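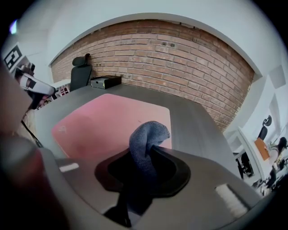 A blue-gray cloth in front of a pink mat on a gray tabletop.

Porow is an independent comic book series published by Lapointe, a small press based in the town of Prastarcombe. It combines elements of the western, the ghost story and slapstick comedy, and follows a ferry operator who carries passengers across a flooded valley. The series ran for 12 issues and was later collected in 3 paperback volumes.

Setting and plot

The story takes place in the Okareo valley, which was flooded to make a reservoir before the first issue begins. The former residents now live on the surrounding hills, and the tops of their old buildings can still be reached by boat. The title character, Porow, runs the only ferry. She is paid in goods, and much of the humor in the early issues comes from the unsuitable items she is given, including a church organ and a crate of live eels.

In the first volume, Porow finds that some of her passengers are ghosts who do not know they have died. She is bound by the terms of her ferry license to carry them, but not to tell them the truth. The second volume introduces a rival operator with a steam launch and a crew of bandits. The final volume concerns a plan to drain the reservoir, which would return the land to its owners and leave the ghosts with nowhere to go. The last issue has almost no dialogue and ends with the ferry resting on dry ground.

Publication

Issues were released every two months at first. A gap of nine months separates issues 7 and 8, during which Lapointe changed printers and moved from a magazine format to a smaller page. The early issues were reprinted at the new size for the collected edition, and several panels were redrawn to fit. Collectors generally prefer the original printings of issues 1 through 7 for this reason.

A one-shot titled Porow: Low Water appeared in March of the year after the main series ended. It contains two short stories set before the flood and was not included in the paperbacks.

Art style

The series is printed in black, white and a single shade of green. Green is used only for water in the first volume. It is later applied to the ghosts as well, a change that begins in the background of issue 5, well before the characters notice anything wrong. Page layouts are mostly regular grids, with full-page drawings kept for the ferry crossings.

Lettering was done by hand. Ghosts speak in balloons without tails, and the bandits' speech is set in crooked capitals.

Reception

Reviews in small press magazines praised the artwork and the comic timing of the first volume. Opinion on the second was divided, with some reviewers finding the bandit plot too long for its four issues. The ending was well received.

Collected editions

Volume 1: The Eel Tax (issues 1–4)
Volume 2: Steam and Thunder (issues 5–8)
Volume 3: The Dry Season (issues 9–12)

This page was last edited on 2024-09-15.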